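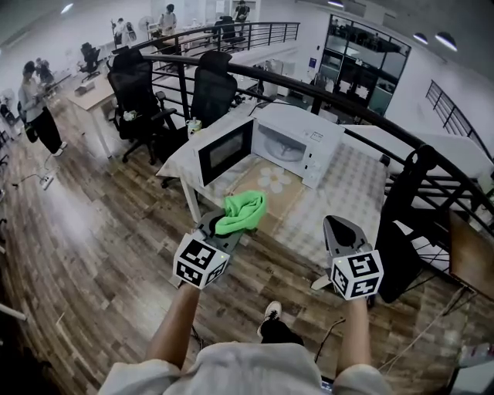 The cloth job at Longo, with a gripper in each hand and the microwave door open.

The woman who runs the recording floor at Longo makes you a cup of tea before she will talk about the bad week. She makes herself one too, and lets it go cold, and when she gets to the part about the door she puts her hand over her eyes as if it were happening again in front of her.

"It was such a small noise," she says. "You expect a crash. It was more like somebody shutting a cupboard a bit too hard."

The noise came from a robot arm at Kelonano, the shop across town that trains its machines on the work Longo records. People at Longo do ordinary household jobs with a pair of hand-held grippers, over and over, and the robot learns from how the grippers moved. One of the jobs that season was putting a cloth into a microwave and taking it out again. The arm had done it on the bench 57 times without any trouble to speak of. Then it was given a fresh round of training with the newest recordings mixed in, and on the second try it swung wide and drove its wrist into the edge of the open door.

The door hinge snapped and the glass turntable went on the floor. An engineer had been leaning in to straighten the cloth only a moment before.

"That's the bit I think about," she says. "He'd stepped back. He was fine, he went and got the broom! But he'd been right there, and he was in the habit of being right there, and so were the rest of us when we visited. We'd all gotten so comfortable with that arm."

For the first day everyone blamed the arm. Kelonano had a motor taken out and tested, and it was fine. Then they blamed the Brevent, which is the controller that is meant to stop the arm when it pushes against something it shouldn't. That did turn up a problem, though it was a second problem and not the first one. The force limit had been raised weeks earlier for a job with a stiff drawer, and it had never been put back down. So the arm pushed a good deal harder on that door than it should have been allowed to before it quit.

"They were very decent about it," she says. "They called me and said, this part is ours. And I remember feeling relieved, which I'm a little ashamed of, because then they said, but we still don't know why it went for the door in the first place."

She took the question home with her and slept badly. The answer was sitting on a shelf at Longo the whole time, on one of the grippers.

Each gripper has a white cube on top, printed with black square patterns, and the patterns are how the software (theirs is called Pludus) works out which way the gripper is facing. One cube had come loose and been glued back on. It was a neat job, she says, very tidy, and she had admired it herself. It had also gone back a quarter turn from where it belonged.

"You could look at it all day and it looked right. It's a cube! Every side looks like a side. A person holding it would put the cloth in the microwave perfectly well, and the video would show the cloth going in perfectly well, and underneath all that the numbers would be saying the hand was turned the wrong way."

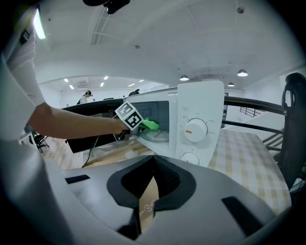
Green cloth at the microwave, as one of the gripper cameras sees it.

She found it by sitting down with the recordings and playing the video next to the track that Pludus had drawn. There were 500 recordings of the cloth job in the batch, and 289 of them had been made after the repair. She watched more of them than she needed to. I asked what she was looking for by the end, and she laughed and said she was hoping to find one that was all right.

All 289 were pulled. Some people at Kelonano thought the tracks could be corrected afterward by turning the numbers back the other way, and she thinks they may well be correct, but she didn't want to hand over anything she had to make excuses for. The job was recorded again from the start of that stretch, which took most of October and, she says, a great many sandwiches.

What has changed since then is fairly plain stuff. The cubes now have a peg on the bottom that fits only one way. Before each session, whoever is recording sets both grippers in a wooden cradle and Pludus has to agree about which way they point — if it doesn't, recording won't start. Over at Kelonano there's a line of tape on the floor that you stay behind while the arm is live, and the force limit drops back to its low setting every time the Brevent is switched on.

"People grumble about the cradle," she says. "I grumble about the cradle. It takes two minutes and you're standing there in the morning with your coffee getting cold, wanting to get going."

She still has the old cube in her desk drawer, with a ring of dried glue on the bottom of it, and she got it out and turned it around in her fingers while we talked. I asked her to show me which way was wrong. She held it up to the window for a while and said she'd have to go and get a gripper to be sure.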